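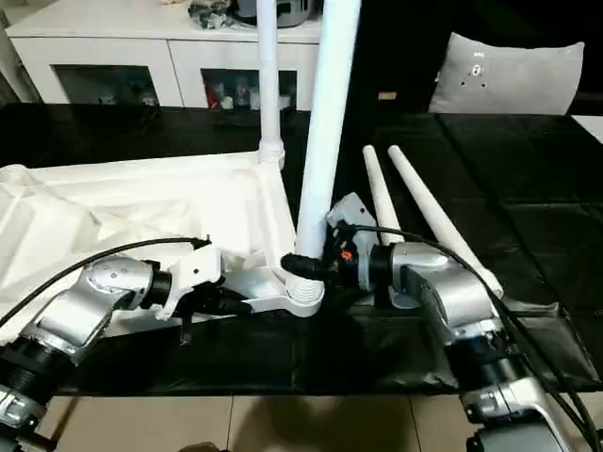
Project Report: Assembly of a Flat-Pack Frame with Poles and Legs
Prepared by Dede Darko and Yaryna Marchuk
Supervisor: Ruaridh Farquharson, Jellville

The project examined how the parts of a white plastic frame fit together. The tall pole has a black collar and stands in a ribbed, threaded socket at the front corner. 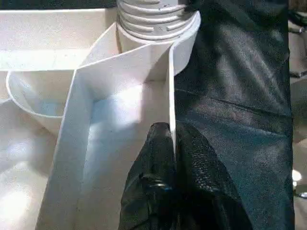 Threaded joints were recorded separately from the loose parts – the two tapered legs among them. Work continues on Wednesday with a revised parts list.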